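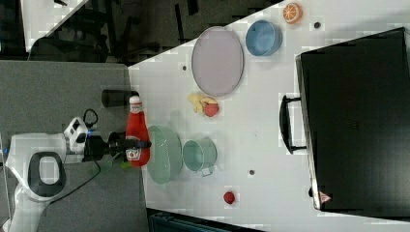
Automation in a Company Canteen: What Changes for the Staff
Student project report, October 23, 2025

1. Background
The canteen at Mastov in Foltstead serves more than 200 lunches a day. The company plans to have a robot arm set out and clear the condiments and dishes at the self-service counter. We visited in August and asked the kitchen staff what they expected from it. We handed out 48 survey forms across the two shifts.

2. The work being handed over
Training is done on a white table with bowls, a toaster oven and toy food. The ketchup bottle is one of the things the arm has to grip. Staff do this kind of task between other jobs, so it has never been on the schedule as a job of its own. That made it hard to say how many hours the arm would save.

The Warrier plan lists the task as "light handling." Several of the people we talked to did not agree with that name. Putting things back is also when they look over the counter and talk to customers.

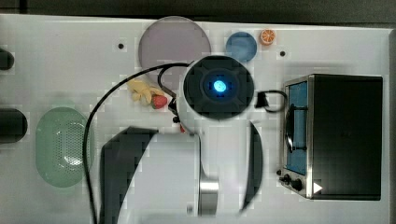
One survey reply said the arm was welcome to the dishes, but that someone would still have to wipe the counter, and that this should be written down before the hours were cut. Another asked who would be called when it stopped in the middle of lunch. We took both points to the shift lead, who had no answer yet on the second.

Training so far is one afternoon per person. Most wanted more time next to the arm as it reaches for things, mainly to learn how close they can stand.

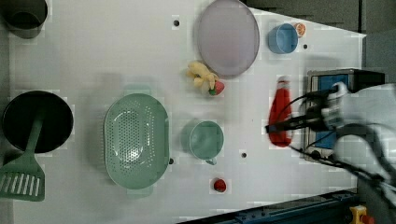

3. What we recommend
Mastov should name one person per shift who is responsible for the arm — and pay for that duty. The wiping and restocking should be added to the schedule. We would repeat the survey after the Kuresance software has been in use for 100 working days.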